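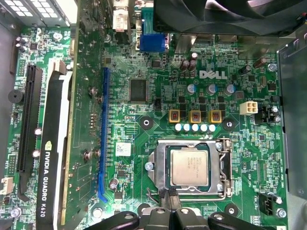 중고 데스크톱 뜯어보기 갤러리
2021년 10월 30일 토요일 / 글 Nisha Thakur

컴퓨터 안쪽을 들여다보는 걸 이렇게 좋아하게 될 줄은 몰랐어요. Clirnville 부품 모임에 나가기 시작한 뒤로는 길에서 버려진 본체만 봐도 걸음이 느려집니다. 이번 갤러리는 Dell 데스크톱 편이에요. 요즘 조립 PC처럼 번쩍이는 조명은 없지만, 초록색 기판에 자잘한 부품이 빼곡한 모습은 아무리 봐도 질리지 않네요!

모임 작업대에서 제가 제일 오래 붙들고 있던 건 역시 메인보드였습니다. 그래픽카드는 NVIDIA Quadro K620이에요. 검은 덮개 가장자리로 흰 줄이 한 줄 지나가고, 글자는 옆으로 누워 있습니다. 게임용 카드의 요란한 디자인에 익숙한 분이라면 심심하다고 하실 텐데, 저는 이 점잖은 사무용 느낌이 정말 좋아요. Faisal Virk 님은 K620 얘기만 나오면 예전에 이걸로 도면을 돌리던 시절 이야기를 꺼내시는데, 이번에도 한참 들었습니다(재밌었어요).

파란색 슬롯은 비어 있습니다. 파란 VGA 단자와 흰 DVI 단자도 반갑고요. 저희 집 모니터 한 대는 아직도 VGA로만 연결되는 녀석이라 이 단자를 보면 괜히 든든합니다. 한쪽 구석의 동그랗고 까만 부품은 부저예요. 전원 켤 때 "삑" 하던 그 소리, 기억하시는 분 계시죠? 저는 그 소리를 들어야 컴퓨터가 켜진 것 같았어요.

다음은 CPU와 메모리입니다. 모임에서는 떼어 낸 부품을 책상 위에 아무렇게나 두지 않고 자리를 정해서 놓는데요, 이 습관 하나로 작업이 얼마나 편해졌는지 모릅니다. 예전에 저는 나사를 컵 하나에 몽땅 넣어 두었다가 다시 조립할 때 밤을 새운 적도 있답니다.
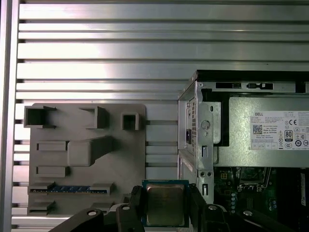 3D 프린터로 뽑은 회색 거치판이 저는 참 마음에 들어요. 파란 메모리가 가로로 누워 있고 양쪽 끝을 회색 고정부가 잡아 줍니다. 칸마다 모양이 제각각이라 그냥 보고만 있어도 재미있어요. 거치판이 붙은 은색 알루미늄 프로파일 벽도 탐나서, 제 방 책상 뒤에 비슷한 걸 세우려고 줄자까지 꺼냈다가 벽 길이를 재 보고 일단 미뤘습니다. 언젠가는 꼭!

CPU는 윗면의 은색 금속 덮개가 늘 예쁘다고 생각해요. 빛 방향에 따라 표면의 결이 달라 보이고, 각인은 흐릿해서 눈을 가늘게 떠야 합니다. 손에 들 때는 가장자리만 잡으세요. 뒷면은 절대 만지지 마시고요. 초보 시절 제가 제일 많이 들은 잔소리인데 이제는 제가 새로 오신 분들께 똑같이 하고 있네요.

열려 있는 본체 안에는 은색 전원 공급 장치가 있어요. 먼지 청소를 할 때도 전원부 자체는 뜯지 않는 게 모임 규칙입니다. Nighat Sethi 님이 이 부분만큼은 아주 단호하세요.

마지막은 트레이 이야기로 할게요. 저는 부품만큼이나 부품 담는 그릇을 좋아하는 사람이라 이 순서를 손꼽아 기다렸습니다. 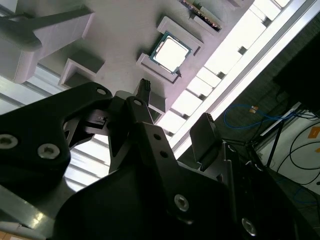 하얀 3D 프린팅 트레이는 테두리가 살짝 올라와 있어서 CPU 하나 올려 두기에 딱이에요. 조금 비뚤게 놓인 모양도 저는 귀엽더라고요. 초록과 파랑이 섞인 기판 테두리가 하얀 바탕에서 훨씬 선명하게 보이고, 그 너머 흰 거치대 쪽으로는 작은 금색 단자가 줄지어 있습니다. 연회색 작업대에 흰 그릇이라니, 색 조합까지 완벽하지 않나요?

집에서 따라 해 보고 싶은 분은 꼭 프린터가 없어도 괜찮아요. 저는 Jimby에서 칸막이 상자를 하나 사서 칸마다 이름표를 붙여 쓰고 있습니다. CPU 칸에는 정전기 방지 스펀지를 잘라 깔았고, 메모리는 한 장씩 따로 넣어요. 이름표 글씨는 Katherine Usuga 님이 써 주셨는데 제 글씨와 비교도 안 되게 반듯해서 상자가 갑자기 고급스러워졌습니다.

다음 갤러리에서는 냉각팬을 다뤄 볼까 합니다. 집에 모아 둔 팬이 벌써 26개라 고르는 데 시간이 좀 걸릴 것 같아요. 보고 싶은 부품이 있으면 댓글로 알려 주세요. 오래된 사운드카드도 대환영입니다!

태그: 데스크톱, 메인보드, Quadro K620, CPU, 메모리, 부품 정리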